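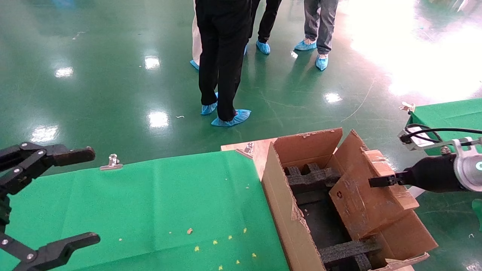

OK so I finally finished our floor rules for the two-arm cell and I need to talk about it somewhere that isn't a meeting. Thread, sorry in advance!

1/ Background: I look after the visitor and operator rules at Prirnley. We had 33 pages. I've read all of them and I'm pretty sure I'm the only one who has (hi Iñaki, I know you skimmed).

2/ New rule one: shoe covers go on at the door. Both feet, every time, even if you're "just dropping something off." Pants hems count too, tuck them if they drag.

3/ Rule two is my favorite. If the arms are powered, you stand back from the tables unless you're the named operator. One named operator. Their name goes on the whiteboard, and "whoever's closest" is not a name, Oldřich.

4/ Clip your table cloths! A loose cloth is a snag waiting to happen, and a gripper will happily drag the whole thing along with whatever's sitting on it. Binder clips are fine. I'm not fussy about clips.

5/ Crumbs and bits on the cloth get cleared between runs with the arms stopped. Arms STOPPED. Not "between moves," not "it's got a gap there, I timed it."

6/ Cardboard boxes: this got argued over for most of April. Zuzanna wanted them swapped out at the first tear, Marianna said a taped box is a perfectly good box. We landed on tape is OK, but any flap that can flop into the arm's path gets folded back before you start.

7/ Cables. Look at every loop on the arm before power-up and move the joint slowly through its range the first time. Takes two minutes. I've been told it takes ten. It takes two.

8/ Strings, scraps, packing bits on the floor: if you see it, pick it up once the arms are stopped. You don't need a ticket for a scrap of paper!

9/ Somebody asked if this replaces the risk assessment. Nope. It sits on top of it. The assessment is still item 121 in the binder and you still have to sign it.

10/ Whole thing is down to two pages now and it's taped up by the door. Zdzisław already found a typo. Fixing it after lunch.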